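요즘 집에서 빵 굽는 얘기 좀 풀어볼게요. 좀 길어요 (타래 주의!)

**1/**
호밀 사워도우에 다시 손댄 게 올해 January, 아니 1월이었나 그래요. 르방 이름은 '실로프(Sillov)'. 왜 그 이름인지는 저도 기억 안 남 ㅋㅋ 하여튼 냉장고 안쪽에서 꽤 오래 버텨준 애예요.

**2/**
첫 다섯 번은 다 벽돌이었어요. 겉은 멀쩡한데 칼이 안 들어감… 남편이 문 받침으로 쓰자고 해서 이틀 동안 말 안 했어요.
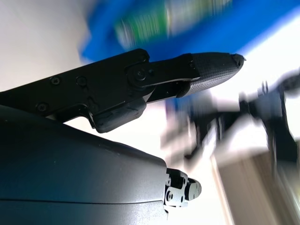

나사 세 개, 까만 판. 오늘의 한 컷 🖤

**3/**
그러다 Remigiusz Chmielewska 님 블로그를 발견했는데 호밀은 치대지 말고 그냥 섞으래요. 저는 여태 15분씩 팔 빠지게 치대고 있었거든요?! 글 읽다가 소리 지름

**4/**
반죽 총량은 791g으로 정착했어요. 어중간하죠? 우리 집 틀에 딱 맞는 양이 이거예요. 소금은 13g, 캐러웨이는 기분 따라. 많이 넣은 날은 온 집이 약방 냄새…

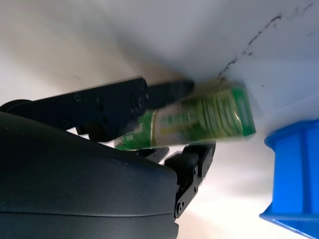
## 밀가루 얘기도 잠깐

**5/**
Kołodziej 통호밀이랑 Flurunach 거랑 번갈아 써봤는데요, 제 입엔 앞에 게 더 시큼하고 좋았어요. Flurunach는 물을 엄청 먹어요. 평소대로 부었다가 반죽에 주걱이 꽂힌 채로 서 있더라고요 ㅋㅋㅋ 물 더 넣으세요 꼭

**6/**
발효는 부엌 구석에서 18시간쯤. 겨울엔 더 걸려요. 저는 자기 전에 섞어놓고 다음 날 저녁에 굽는 쪽이 제일 편했어요. 새벽에 일어나서 접고 또 접고 하는 건 이제 못 하겠어요, 진짜로
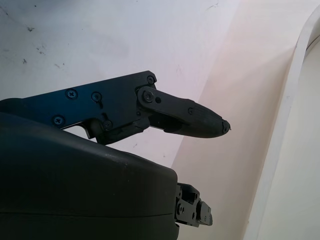 **7/**
그리고 굽자마자 자르지 마세요 제발. 저도 참기 힘든 거 아는데 호밀은 하루 묵혀야 속이 안 떡져요. 면포에 싸서 안 보이는 데 숨겨두는 게 제 방법이에요 (그래도 찾아먹는 사람 있음)

**8/**
남는 르방은 팬케이크! 계란 하나, 우유 조금, 꿀. 아이가 사워도우는 안 먹으면서 이건 세 장씩 먹어요. 배신감…

**9/**
Purkodholm 빵틀 어떠냐고 물어보신 분, 저는 중고로 2,000원에 데려온 거라 새 제품은 모르겠어요. 기름칠만 잘하면 잘 떨어져요. 모서리는 가끔 붙고요.

**10/**
다음엔 해바라기씨 넣어보려고요. 볶아서 넣을지 그냥 넣을지 고민 중인데 해보신 분 댓글 좀 주세요 🙏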